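Driving someone else's arms

My shoulders are sore and I want to tell you why, so get comfortable.

I've been helping out on the Steltoswood project since June, mostly on the software side, which means I sit down a lot. Then Johannes Gumede asked if I wanted to try teleoperating the robot for a morning (did I ever!) and I said yes before he'd finished the sentence. The task was crates. You steer the robot through the job, it records everything your hands and its hands do, and later the whole pile gets fed into training.

I figured I'd be good at it. I play a lot of games! Well, my first 3 tries were so bad that Peadar Coughlan quietly went to get coffee and stayed away until I'd stopped muttering. What gets you is the depth. You look through the robot's view and your brain swears the hand is right there at the crate, and it's still a good stretch short, so you close the fingers on nothing and feel like a fool. Hadi Khalaf told me to stop staring at the fingers and look at the place I wanted them to go. Same advice my mom gave me about parallel parking, and it worked about as fast, meaning slowly.

We've got the green crates on the blue shelving and squares of yellow tape on the carpet in front, and I got very attached to those squares by lunchtime.
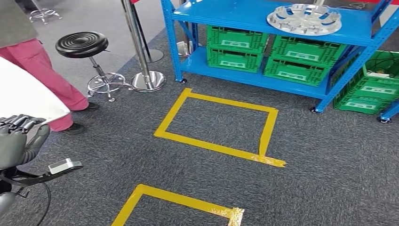
How many demonstrations does it take before the robot can do a job by itself?

It depends on the job and on how much you change things between tries, but for a simple pick and place we usually plan on a few dozen good ones and then see where it fails.

Good ones is the part that hurts. My 10 keepers from that morning became 6 after Nnamdi Bassey went through them. He tossed the ones where I'd stopped halfway to think, since the robot will happily learn to stop halfway too. Fair enough, but ouch. One of those was my favorite!

So now I rehearse the move in my head first, then go, smooth and a bit slower than feels natural. I also drop my elbows between runs, which Prys Nicholas had been telling me to do all morning while I nodded and ignored him.

I'm back on it next week with a heating pad in my bag. If any of you have done this for longer than a morning and know a decent shoulder stretch, please leave it in the comments.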